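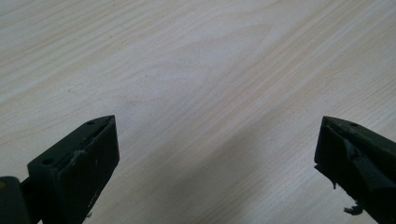 Leise Kraft im kleinen Gehäuse

Der Poler Lalness bringt eine Grafikkarte in voller Baulänge unter, ohne dass man ihn ständig hört. Ganz ohne Zugeständnisse geht das nicht.

Kompakte Spielerechner haben ein altes Problem: Die Grafikkarte wird warm, und für große Lüfter fehlt der Platz. Wer trotzdem ein kleines Gehäuse wollte, nahm bisher entweder Lärm in Kauf oder baute eine schwächere Karte ein. Poler geht beim Lalness einen dritten Weg und setzt die Karte in eine eigene Kammer, getrennt von Prozessor und Netzteil. Die Verbindung zum Mainboard stellt ein flexibles Riserkabel her.

Entworfen hat das Gehäuse Elfriede Danzer, die zuvor beim Kühlerhersteller Ortner gearbeitet hat. Ihr ging es vor allem um den Weg der Luft. »Die meisten kleinen Gehäuse saugen unten an und hoffen, dass es oben wieder hinausgeht«, sagt sie. Im Lalness zieht die Karte ihre Luft durch die Seitenwand und gibt sie nach hinten ab, der Prozessor bekommt seine von vorn.

Im Betrieb funktioniert das gut. Beim Schreiben und Surfen stehen die Lüfter der Grafikkarte still. Unter Last regelt die Steuerung auf bis zu 1.000 Umdrehungen pro Minute, was neben dem Schreibtisch als gleichmäßiges Rauschen zu hören ist. Nach einer langen Partie im Rennspiel Godanstead lief die Karte noch immer mit vollem Takt. Mit abgenommener Seitenwand änderte sich daran nichts, der Luftstrom reicht also aus.

Weniger gelungen ist der Einbau. Das Riserkabel ist steif und drückt gegen die Karte, sodass man beim Festschrauben mit einer Hand gegenhalten muss. Der Stromanschluss liegt danach so dicht am Deckel, dass sich dickere Stecker nur schräg einführen lassen. Auch die Staubfilter sitzen fest – wer sie reinigen will, löst zuerst die Bodenplatte.

Für Spiele in 4K reicht ein Rechner in diesem Format inzwischen aus, sofern man bei den Schatten eine Stufe zurückgeht. Arbeitsspeicher lässt sich leicht nachrüsten, eine zweite SSD ebenfalls. Ein optisches Laufwerk passt nicht hinein.

Poler gibt zwölf Monate Garantie auf das Riserkabel und verkauft es auch einzeln. Die erste Auflage umfasst 4.000 Gehäuse, die zweite soll im Juni folgen, dann mit einem weicheren Kabel. Wer es nicht eilig hat, sollte darauf warten.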